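Reading drug-target claims, week 2
Notes: Olanrewaju Shehu

A press release says a protein "drives" a tumor. Ask what was measured. In the Stomeo paper, 1680 compounds were screened on one leukemia cell line, and 40 slowed growth. Slower growth in a dish is weak evidence. Plenty of household chemicals would pass that test.

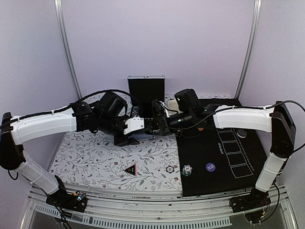
Fig. 1. Two robot arms, grippers meeting over a table.

Next, look for the rescue experiment. If knocking down the gene kills the cells, putting it back should save them. The Gredwood group skipped this step and still wrote "essential" in the title. I don't buy it. 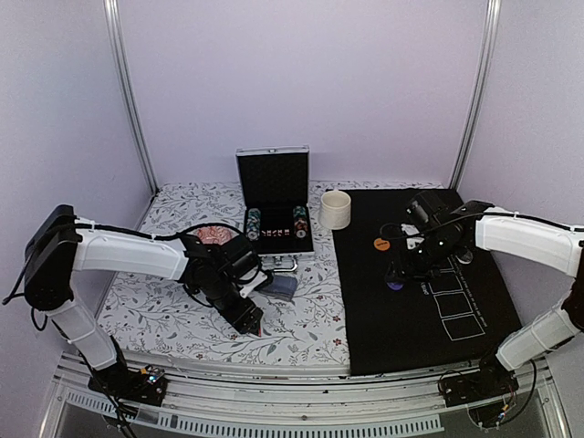
Mouse data deserve the same doubt. Check group sizes, who scored the tumors, and whether the dose could ever be given to a person.

For May's make-up session: read Sesum, methods only, and mark every claim with no control behind it.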